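How to test whether a robot can tidy a shoe rack

Last updated 23 April 2022

Putting slippers away is a good small chore to judge a household robot by. It needs a reach, a grip on something soft, and some sense of which slipper goes with which. You can set the test up in an afternoon with a shelf and a few pairs of open-toe slides. 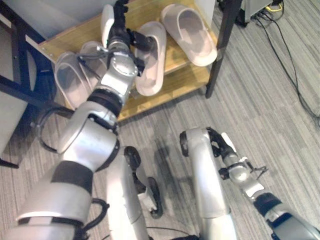
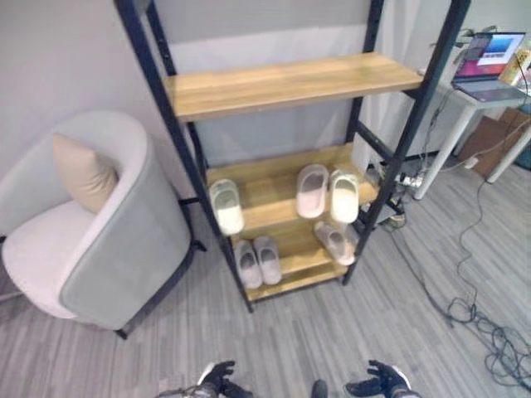
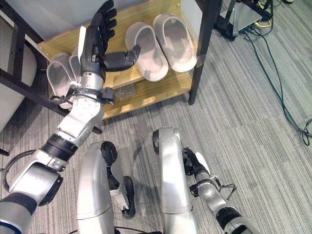 Before you start

Pick a rack with open sides and flat boards. A closed cupboard tests door handles as well, and you will not know which part of the job went wrong. The lowest board should be within reach of the arm without the robot having to lean. Many cannot manage this, so check it first with the motors on slow.

Use slippers with a wide strap and a thick sole. Laces, buckles and heels can wait. Two colours are enough to begin with. If the colours are very close, such as cream and pale pink, expect more wrong pairs under warm bulbs.

Step 1. Write down what counts as tidy

Do this before the first run. Our rule on the Dirkham tests was: both slippers of a pair on the same shelf, side by side, toes the same way, nothing hanging over the edge. Toes in or toes out does not matter as long as you stick to one.

Step 2. Set the starting layout

Move one slipper of a pair to a different shelf and turn another at an angle. Keep a sketch of the layout so you can put everything back the same way for the next run. If you change the layout each time you are measuring something else, and you will need far more runs to learn anything from it.

Step 3. Do 20 runs and leave it alone

Start the clock when the arm first moves. Stop it when the robot says it has finished, or after 3 minutes. Do not nudge a slipper that has nearly landed. A helping hand is a failed run and should go down as one.

Step 4. Note where each failure happened

Use four headings: finding the slipper, gripping it, moving it, letting go. Letting go is the one people forget. A soft strap can catch on a finger and the slipper comes back off the shelf with the hand.

Step 5. Repeat with a person

Ask someone to do the same job one-handed. Most adults take well under half a minute, and it keeps the robot's times in proportion.

What we got

With the Usen control software, the arm finished 55 per cent of its runs to our rule. After we slowed the release and opened the fingers wider, that went up to 77 per cent. The times hardly changed. Most of what was left was wrong pairs — the slippers were on the shelf, but not with their partners.

So can a machine do this chore yet? On a rack it has seen before, much of the time, and slowly. On a strange rack in somebody's hallway I would not count on it. The Mahawong shelf is narrower than ours and results there were poor enough that we stopped early.

Common problems

Slipper tips over on release: lower the hand further before opening.

Hand knocks the neighbour: leave a wider gap, or set the order so the back row goes first.

Robot stops halfway: check for a cable pulled tight before you blame the software.

The Brirnari score sheet will be added to this page in May.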